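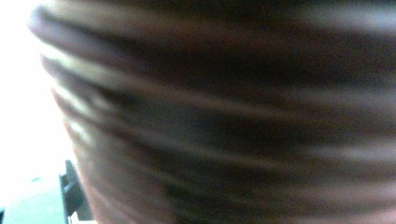 Disposable paper cups at a hired hall: which bin, and who is responsible?

Posted by Nornholm Hall Bookings, 16 May 2024

Our association lets a small community hall to outside groups. Under the present conditions of hire, groups may use disposable cups for tea and coffee provided that all waste is removed or sorted at the end of the booking. Following a recent change of waste contractor, hirers have asked whether paper cups belong in the recycling bin, the organics bin or general rubbish. The advice we have received is inconsistent. We would be grateful for guidance from other halls, and for any wording that has worked in a hire agreement. Our largest regular booking is 105 people, so the volume is not trivial.

Stoltimthorpe Community Centre

The colour of the bin lid is no guide. Most paper cups carry a thin plastic lining, and many kerbside services will not accept them with mixed paper. Cups sold as compostable are a separate matter: several councils exclude them from the organics bin even where the packaging carries a certification mark. You should obtain a written answer from your contractor and display it beside the bins.

We revised our own agreement in November. The relevant clause reads:

"The hirer shall empty all liquids into the kitchen sink, stack used cups one inside another, and place them in the bin labelled for cups. Cups left on tables or floors will be cleared at the hirer's expense."

Stacking made more difference than we had expected. A tall stack takes up far less of a bin than the same cups thrown in singly, and we have gone from 3 bags after a large function to 2. 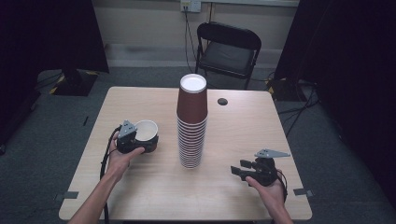

Brown paper cups nested upright on a hall table.

Please note that stacked cups must be drained first – ours leaked through the bag on two occasions and marked the carpet.

Mahasneh

just buy mugs. op shops are full of them

Basetti Function Rooms

Mugs are suitable only where the hall has a commercial dishwasher or the hirer agrees to wash up. We offer both options on the booking form and charge a modest cleaning fee for crockery. Groups choosing disposables are asked to bring their own and to take any unopened sleeves home, as our cupboard had gradually filled with part packets in sizes that did not match our lids.

I would also check whether your contractor runs a separate cup collection. Ours does, although it is not mentioned on the website and we had to telephone.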